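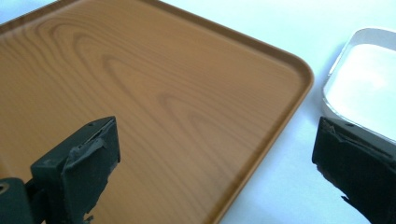
Notas para a fala – garra de mão feita em oficina partilhada
19 de março de 2018
Lustar, sala do fundo. Fala de 17 minutos, perguntas no fim.

Abertura

Boa noite. Vou falar de uma garra de dois dedos que se segura na mão e leva uma câmara montada. Serve para gravar tarefas de mesa feitas por uma pessoa e usar depois essas gravações para treinar um braço. O braço ainda não está pronto e hoje não falo dele, a não ser que perguntem.

Dizer logo no início: o projeto chama-se Romis, os ficheiros estão na pasta partilhada da oficina e podem ser copiados. A lista de material também lá está.

De onde partimos

A primeira versão tinha os dedos lisos e um gatilho com elástico. Fechava bem, abria mal. O elástico perdia força ao fim de uma tarde e a abertura ia ficando mais pequena. Passámos para uma mola de compressão e o problema desapareceu.

Segunda versão: mola, guia linear barata, dedos aparafusados ao suporte. Mudar um dedo passou a demorar poucos minutos. Na primeira era preciso desmontar o gatilho inteiro.

(Passar as duas versões pela sala. Pedir que não apertem o gatilho da primeira, a patilha está colada.)

Dedos

É a parte que mais mudou e a que mais perguntas traz.

O plástico impresso escorrega. Em caixas de paredes direitas ainda se aguenta, mas numa borda baixa e arredondada, como a de um tabuleiro de servir, o dedo sobe e perde a pega. Experimentámos lixar a face, depois cola quente, depois fita. A fita ficou. Agarra bem e troca-se sem ferramentas.

O defeito é conhecido: a fita gasta-se e descola nas arestas. Começa quase sempre em cima, onde o dedo raspa na mesa ao pegar em coisas baixas. Durante um tempo deixámos andar. Depois reparámos que as tiras soltas se prendiam por baixo dos objetos e os arrastavam na largada.

Regra atual: fita nova a cada 100 gravações. Limpar a face com álcool antes de colar. Não dar a volta completa ao dedo, senão tapa-se o furo do parafuso.

Se houver tempo, falar do silicone da Lebrun. Testámos uma amostra em placa. Agarra melhor do que a fita, mas apanha pó e ao segundo dia já não era a mesma coisa. Pode ser que a colagem estivesse mal feita. Fica para abril.

Câmara

Montada por cima do mecanismo, virada para a frente, com os dois dedos sempre dentro da imagem. Isto foi decidido cedo e não nos arrependemos. O modelo precisa de ver a abertura entre os dedos.

Dois avisos para quem for montar:
Foco fixo. O automático salta entre os dedos e a mesa e estraga a gravação. Os dedos ficam um pouco desfocados, não faz mal.
Exposição fixa também. Com mesa branca e dedos escuros, a automática anda sempre à procura.

Usamos o programa da Vuseo para cortar e rever as gravações. É lento com ficheiros grandes, mas mostra os fotogramas um a um.

Mesa e objetos

Tampo branco, sem padrão. Objetos de cozinha e de arrumação, comprados em segunda mão ou trazidos de casa. Convém misturar: peças claras sobre a mesa clara, que são difíceis de separar do fundo, e peças com padrão forte, por exemplo a imitar madeira, onde os veios podem confundir a deteção da borda.

Pegar em tabuleiros grandes só com uma garra não resulta. Agarra-se pela borda e empurra-se. Gravamos essas tarefas à parte.

Números

Temos 158 gravações aproveitáveis. O objetivo é chegar às 2,000 (deixar claro que são duas mil, no diapositivo o separador saiu à inglesa).

Muitas das rejeitadas caem por uma razão simples: a mão anda depressa demais. Quem grava pela primeira vez faz o gesto à velocidade normal e a imagem sai arrastada. Pedir movimentos calmos e uma pausa antes de fechar os dedos.

O que falta

Um batente para limitar a abertura. Um suporte de câmara com menos folga. Dedos com a ponta mais fina, para bordas baixas.

Quem quiser gravar pode inscrever-se na folha junto à porta. A garra fica no armário das impressoras, com o rolo de fita ao lado.

Perguntas.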